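From: Otakar Kováčik
To: Stinano residents' list
Subject: Re: [stinano] Who exactly are "Families for Skirketti"?

Iveta Vondráček wrote:

> Has everyone had the glossy leaflet? It says Families for Skirketti is "a
> neighbourhood voice for decent values" and that anyone who supports keeping
> the advice centre open is "an outside activist". I have lived on Kubíček
> Street since I was two and would like to know what I'm outside of.
>
> More seriously, does anybody know who pays for these? The leaflet quotes a
> petition with 2943 signatures and I can't find one person who signed it.
> I don't want to call them a front for anything if they're three retired
> teachers and a printer. But I'd like to know before the hearing on Monday.
>
> Iveta

Iveta, all,

I have spent more of my week on this than my wife thinks reasonable, so you may as well have the results.

The name first. Families for Skirketti is registered as an association with a postal address and a board of two. One is Damián Aravena, whom several of you will remember from the parking business. The other is a man with the same surname. So there is a family in it, at least, and I withdraw what I said in the pub.

As to money, the accounts they have to file are one page long. Nearly all the income is a single donation from Kestura, who own the building next door to the advice centre and have wanted the corner plot for years. Nothing unlawful in that. A company may give its money to whoever it likes, and an association may take it and print leaflets about decency. I would only say that when a leaflet calls other people outsiders, it might mention on the back who bought the paper.

The petition is more interesting. I asked to see it at the council office, as anyone may, and was given a folder and a chair. There are 2943 entries. 2577 of them came through the web form, which asks for a first name and a postcode and doesn't mind what you put in either. I tried it myself on Tuesday night and am now, I believe, a supporter under the name of my late dog. If somebody could tell me how to take him off again I'd be grateful, as he held quite different views. 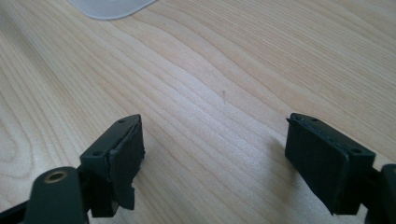
The paper sheets look perfectly real. I recognised a good few names and I know at least one of them signed because she was told it was about the bins. But others meant it, and I think we should be careful here. There are people on our streets who do not like the centre, who don't like the queue in the morning or the clients, and some of them have told me so to my face over a fence. They are our neighbours and they are allowed to turn up and say it. If we spend our speaking time shouting "front group" they will hear us calling them fakes, and they'd be right to be cross.

Which brings me to Edivaldo's draft statement, sent round last night. I agree with nearly all of it. I would take out "hate-mongers", both times. The leaflet is sly and in places nasty, and the paragraph about "certain kinds of household" is as nasty as it thinks it can get away with. Quote it, then. Read it out slowly at the hearing and let Mr Aravena explain which kinds he had in mind. I've sat through a lot of hearings and have never seen a label do as much damage as a man being asked to finish his own sentence.

I'd also take out the bit about the centre's "proud radical tradition". It gives advice on rent arrears and fills in forms. In January it got my brother-in-law his heating money back. If that is radical then so is the post office.

Practical matters. Štěpánka Šťastný has put her name down to speak and gets 8 minutes, which she is willing to split with someone who has used the centre and doesn't mind saying so in public. Please write to her directly and not to the whole list. I will bring copies of the accounts page and of the leaflet, back and front. The web form figure should come from whoever speaks second, and should be said once, without the dog.

Iveta, to your last question, no, I don't think they are three retired teachers. I do think there's a printer, and he's doing rather well.

Otakar

PS. Edivaldo, your attachment came through in a typeface I can only call Gothic. Could you send it again as plain text?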